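Magazin > Wohnen > Stoffe und Muster

Die Rückkehr der großen Streifen

Von Sofia Xenos

196-mal geteilt · 2 Kommentare

Der Stoff heißt Brakar, und wer ihn zum ersten Mal über die Hand zieht, will ihn nicht mehr hergeben. Er ist schwer, ein wenig störrisch, und je nach Strichrichtung kippt der Streifen von Kastanie nach fast Schwarz. Ich stehe in der Weberei Vindia am Ortsrand von Utska, es ist kurz nach sieben Uhr morgens, und hinter mir laufen die Webstühle so laut, dass Paraskevi Stergiou mir ihre Erklärungen ins Ohr rufen muss. »Der hell-dunkle Wechsel kommt aus der Bindung!«, ruft sie. »Das Garn ist überall dasselbe!«

Ich musste mir das zweimal zeigen lassen. In der einen Bahn liegt der Faden oben und fängt das Licht, in der nächsten taucht er unter und bleibt stumpf. Eine einzige Farbe reicht also für zwei Streifen, und vom Fenster aus betrachtet wirkt der Ballen wie frisch gebürstet. So einfach kann ein Muster sein, und so lange kann man davor stehen bleiben.

Jahrelang wollte kaum jemand so etwas haben. Sofas waren hellgrau, Sessel waren hellgrau, und in den Musterbüchern der Polsterer rutschten die Streifen immer weiter nach hinten. Bei Vindia hat man sie trotzdem weiter gewebt, in kleinen Mengen, vor allem für Gasthäuser und ein paar treue Werkstätten. Im November kam dann eine Bestellung über 2.000 Meter, die größte seit Paraskevis Lehrzeit. Sie hat den Lieferschein kopiert und in ihren Spind gehängt.

Warum gerade breit?

Schmale Streifen kennt man von Matratzen, Markisen und Hemden. Auf einem großen Möbel flimmern sie leicht, besonders abends bei Lampenlicht. Breite Bahnen machen etwas ganz anderes: Sie gliedern. Eine Rückenlehne bekommt Takt, fast wie eine Fassade mit Pfeilern, und ein tiefer Sitz wirkt noch tiefer, wenn die Bahnen nach hinten laufen.

Schwierig wird es beim Beziehen. Periklis Andreadis polstert in der Werkstatt Dimitriou, zwei Straßen von der Weberei entfernt, und er kann sich wunderbar über schiefe Streifen aufregen. Sitz und Rücken müssen sich an der Kehle treffen, sagt er, sonst sieht das ganze Sofa aus wie falsch zugeknöpft. Er fängt immer in der Mitte der Lehne an, steckt mit Nadeln nach außen und schneidet erst, wenn beide Seiten stimmen. An runden Ecken legt er den Streifen in winzige Falten, die man nachher suchen muss. Für einen Dreisitzer rechnet er mit einem guten Stück Verschnitt — die Reste werden Kissen, Hockerbezüge oder, in seinem Fall, eine Hundedecke.

An der Wand hängen seine alten Stoffproben, 153 Stück, jede mit einem Pappschildchen. Manche sind an den Kanten ausgeblichen, und genau diese mag er am liebsten. Ein dunkler Streifen altert freundlich, findet er. Die helle Bahn wird etwas wärmer, die dunkle etwas weicher, und nach zwanzig Jahren haben sich beide aneinander gewöhnt.

Was daneben stehen darf

Die Frage höre ich von Freundinnen ständig: Und was stelle ich jetzt dazu? Ich bin da inzwischen sehr entspannt. Zu einem kräftigen Streifen passt Verwaschenes ganz hervorragend, also Muster ohne harte Kante, wie man sie von Aquarellen oder marmoriertem Papier kennt. Gespiegelte Motive mag ich besonders gern, da hat das Auge eine Mitte, auch wenn alles andere verläuft. Und Blau zu Braun! Meine Großmutter hielt das für einen Fehler, ich halte es für eine der schönsten Nachbarschaften überhaupt, solange das Blau staubig bleibt und ein bisschen Grau mitbringt. 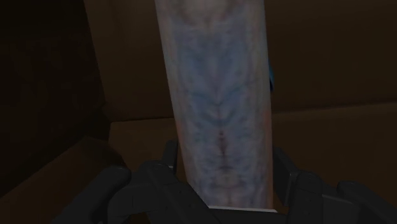

Verschwommenes Spiegelmuster in Blau, Grau und Beige

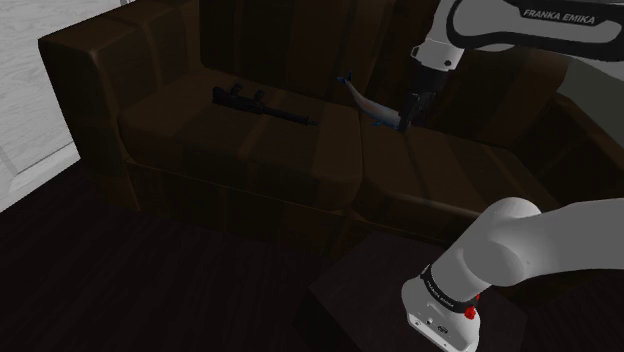
Pflege, kurz gefasst

Streifenstoffe in dieser Qualität brauchen wenig. Einmal in der Woche mit der weichen Düse absaugen, immer in Richtung der Bahnen. Flecken tupft Periklis mit lauwarmem Wasser und einem weißen Tuch ab, von außen nach innen. Von Dampfreinigern hält er nichts, die Bindung quillt auf und der Streifen verliert seinen Glanz.

Wer in Utska ist, kann bei Vindia vormittags klingeln und in der Restekiste wühlen. Ich bin mit einem Meter Brakar nach Hause gefahren und habe noch keine Ahnung, was daraus wird.

Kontakt · Impressum · © Redaktion Wohnen · Nach oben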